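Print this article | E-mail this article

Vostbridge School Meals Office Puts Cooking Back in the Building

When the Vostbridge district closed its central kitchen in August, it returned the preparation of school lunches to the schools themselves. The change affects 3,417 pupils. Inès Millet, who directs the district's meals office, has spent most of the time since then visiting dining halls at noon.

"The central kitchen was efficient on paper," Ms. Millet said in an interview at her office. "Food left the building at nine in the morning and was eaten after twelve. We were asking children to be enthusiastic about pasta that had spent three hours in a van."

Under the new arrangement, each school employs its own head cook, who works from a shared list of 30 main dishes. Cooks may change side dishes and seasonings without approval. Main dishes may be replaced only at the start of a term, a rule Ms. Millet defended as necessary for purchasing and for the management of allergies.

"A parent of a child with a nut allergy must be able to read the menu and trust it," she said. "That comes before any cook's wish to experiment, and the cooks have accepted this."

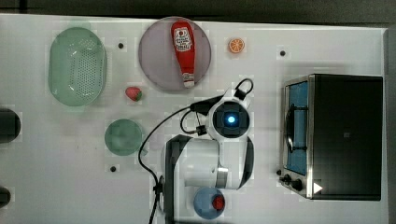
The district has also lengthened the lunch period. Pupils in the lower grades now have up to 30 minutes at the table. Ms. Millet said the schedule had caused more disagreement than the food, particularly at Plondell Elementary, where the dining hall is also the gymnasium and must be cleared before afternoon classes.

"The principal, Mr. Raudsepp, was direct with me," she said. "He told me that I was taking time from his physical education program. He was correct, and we moved two classes outdoors until the weather turned. We do not yet have a permanent answer for Plondell."

Asked about cost, Ms. Millet acknowledged that wages had risen under the new system. Delivery expenses have ended, and the lease on the central kitchen will not be renewed. She declined to predict whether the budget would balance in the first year.

She was more definite on the subject of vegetables. The office no longer requires that every pupil take a portion. Servers offer it, and a pupil may refuse.

"I receive letters about this - some of them quite stern," Ms. Millet said. "My view is that a carrot in the trash has fed no one. We would like children to ask for the carrot, and for some of them that will take years."

The menu for the coming term will be sent to families before the break.

Print | E-mail

Related items
Plondell Gymnasium Floor to Be Resurfaced
Khang Nghiêm Named Head Cook at Drumus Middle School
District Seeks Bids for Dairy Supply
Letters: The Length of the School Lunch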